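Brondance folding table: four months in

I bought the Brondance in October after our old pine thing finally split down the middle, and I've been meaning to write it up ever since. I love it! It came flat from Sellport in one long box, and putting it up took me one cup of tea.

The top is the best bit. Coffee rings, felt tip, beetroot — a damp cloth has shifted all of it so far. I did try a neighbour's Matar before buying, and that one wobbled whenever anybody leaned on a corner to cut out a pattern.

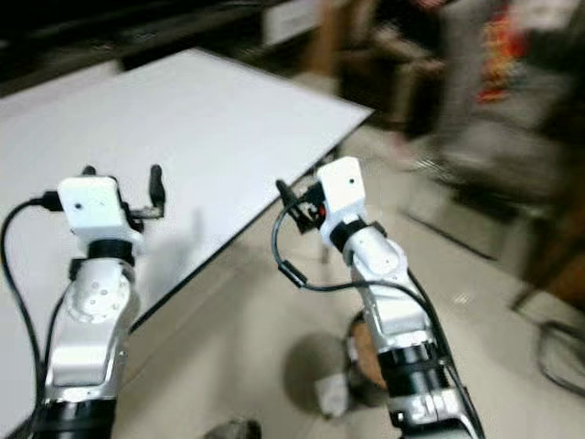

Mine cost 134 pounds with delivery, and I've had a sewing machine, a jigsaw and a full Sunday roast on it since then (not all at once, though it was close at Christmas). The legs lock with a good solid clunk. My one grumble is the catch underneath, which is stiff and has had a bit of skin off my thumb twice. A drop of oil helped.

It's heavier than the Arkura I used to borrow, so I wouldn't fancy carrying it up to a loft flat every week. For a table that mostly stays put and folds away for visitors, I'm delighted with it.

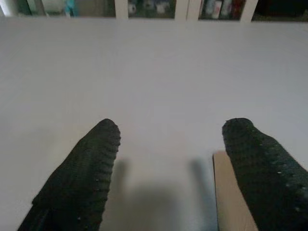

Does it need two people to fold it? One person can manage if you tip it on its long side first and do the legs one end at a time.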